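Pliren: a small list of things people call their leftovers

README, last touched Wed 13 November

Hi! If you landed on this page you probably downloaded a zip with a bunch of text files in it and want to know what they are. Pliren is a word list. More exactly, it's a collection of 592 short kitchen phrases that people use at home for food that isn't a proper dish: the bits left in the pan, the second-day version of a stew, the dinner you make when the fridge is nearly bare. I started it in January because my mother-in-law and I had a long argument over the word "musgo" (as in, everything in here must go) and I wanted to know how many families had their own word for the same meal. Lots, is the answer so far.

I do this in the evenings after work, so please be patient if you write to me. I read everything but I answer in clumps.

What's in the folder

phrases.tsv is the main file. One phrase per line, tabs between columns, UTF-8. Open it in any spreadsheet program, but tell the program it's tab separated or you'll get a mess (I put commas inside the definitions and I'm not sorry).

regions.tsv has the place codes. They're my own codes and they're a little silly. "NE2" is the part of New England where I know people, and "NE1" is the rest of it. I'll clean this up one day.

stories.txt is the long file, and my favorite. When someone sent a phrase with a story attached I kept the story, lightly trimmed. There are 125 of them. Some are two lines, and one is four pages about a casserole.

changes.txt is what it sounds like.

The columns, in order: id, phrase, spelling variants, what it means, region code, who says it (mother, grandfather, whole family, college roommates and so on), how old the phrase is as far as the sender knows, and a notes column where I talk to myself. 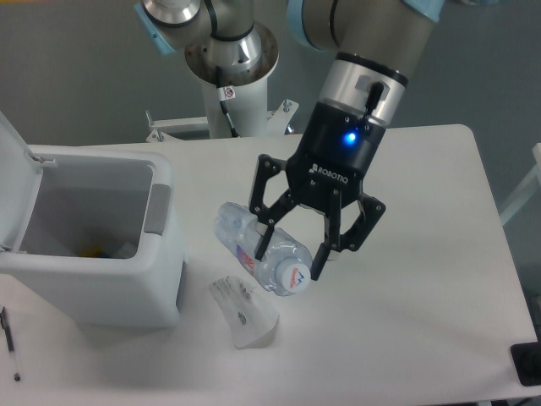

Empty cells mean the sender didn't say. A question mark means they said something and I couldn't make sense of it. Those are different, so if you're loading this into some kind of script, please don't fold them together. I did exactly that in the first release and had to rebuild the whole "how old" column from my email, which took most of a weekend and a lot of coffee.

Where the phrases came from

Mostly from a form I put on my site, and from a paper version of the same form that I left next to the register at Winitz, the bakery down the street from me (thank you, thank you, thank you). The paper ones are the best. People write in the margins. Somebody drew a very good potato.

The first 40 came from my own relatives and I marked them "fam" in the notes so you can drop them if you think that's cheating. I think it's a little bit cheating. They also lean hard toward cabbage.

Évan Lacroix sent the whole Quebec batch, in French with English notes, and he checked the accents after I broke them twice. If you use those rows, please keep the spelling exactly as it is. He was very kind about it the second time, and I'd like there not to be a third.

Tharun Chowdary went through the definitions and found all the places where I had written the same thing five different ways. "Fried up with an egg," "egg added, fried," "fry w/ egg" and so on. There is now one wording for the egg thing. He also talked me out of giving each phrase a tastiness score.

How I decided what counts

A phrase gets in if at least one person uses it at home, now or in living memory, and it names a meal or a leftover. Brand names are out. Restaurant dishes are out, unless the family changed the name. Plain words like "leftovers" and "scraps" are out, which made a few people mad! But if your family says "the scraps" on Thursdays only and means soup, that's in, because then it means something.

I went back and forth on insults. Plenty of families have a rude word for the thing Dad makes. I kept the mild ones and left out the ones I wouldn't want to read to my kids.

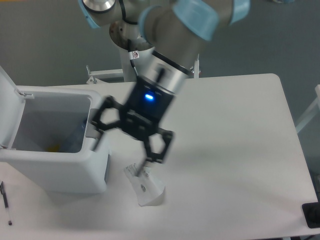
Duplicates were the hardest part. Say two people send in "clean-the-icebox" and one means a casserole and the other means sandwiches. Same phrase, two meals, so that's two rows with the same text and different ids. Now say one person sends "refrigerator roulette" and another sends "fridge roulette," and they both mean everybody picks a container. That's one row with a variant. It gets muddier with colors. A few families name the meal for how it looks, and what one of them calls blue another would call gray, or lavender, or "off." The pale, washed-out blue on the arm's joint covers in the photo is pretty much what one sender meant by "blue supper" (skim milk gravy over potatoes, poor kid), and a different family uses "blue supper" for anything with purple cabbage in it, much darker. I gave those separate rows and put the shade in the notes column whenever the sender mentioned one. If they only said "blue" I wrote "blue" and stopped there.

Things that are wrong with it

Plenty. It's heavy on people who like filling out forms and on people who buy bread at one bakery. The South is thin. The whole middle of the country is thin except for one family reunion in Nebraska that apparently passed the link around on a Saturday, so if you make a map (please make a map!) you'll see a big bright dot there that is really just cousins.

Ages are guesses. "My grandma said it" could be eighty years or thirty depending on the grandma. I didn't try to turn those into dates and I'd ask you not to either.

Spelling is whatever the sender used. A lot of these words had never been written down before, and several people told me they had to sound them out at the table with the rest of the family. You'll see "shmutzel," "schmootzle" and "smootsel" in one row. I picked the first one that came in as the main form, which is not science.

And I'm one person, with one idea of what a casserole is.

What you can do with it

Anything that isn't mean. Use it in class, print it on a dish towel, stick it in a novel. If you publish something, a mention of Pliren and a link would be nice. Please don't try to figure out who the senders are. I took the names out, but the stories have aunts and street corners in them, and some of those aunts are easy to spot if you grew up nearby.

If you sent me a phrase and you'd like it gone, write and tell me the phrase. You don't have to say why. It'll be out by the next release.

Older releases

The first one was called Renaud, after the street I lived on then, and it had a broken header line. If you have a file that starts with two blank tabs, that's Renaud, and you should throw it away. The second one was Praretti, which was a typo in an email subject line that stuck for a while because I liked how it sounded. Praretti is fine to use but it's missing all the Quebec rows and it still has the egg problem.

Ids did not change between Praretti and Pliren. They did change between Renaud and Praretti. I know. I'm sorry.
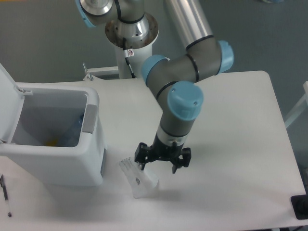
What's next

I'd like to get to 500 rows without counting the family batch, the reunion and the bakery regulars. Right now if you take all of those out the number is a good bit smaller than I'd like. So if you know anybody in Georgia, Kansas, New Mexico, or really anywhere with no dot on the map, send them the form.

I also want to add a sound column. Half of these are funnier out loud, and for some I have no idea where the stress goes. A phone recording would be plenty. Say the phrase twice, then say it the way you'd yell it up the stairs.

One small ask for people sending corrections: please put the id in the subject line. "The hash one is wrong" doesn't help me much, there's so much hash in here.

Open questions, in case you know the answer

Row 88, "Tuesday gravel." Two senders, different states, no relation that they know of, both mean ground beef with rice. Is it from a school cafeteria? A radio show?

Row 214, "bubble and speak." I assumed it was a slip for bubble and squeak, but the sender wrote back and said no, you have to say something before you get your plate.

Row 301 is just the word "No." The meaning column says "what Grandpa called meatloaf." I've left it in.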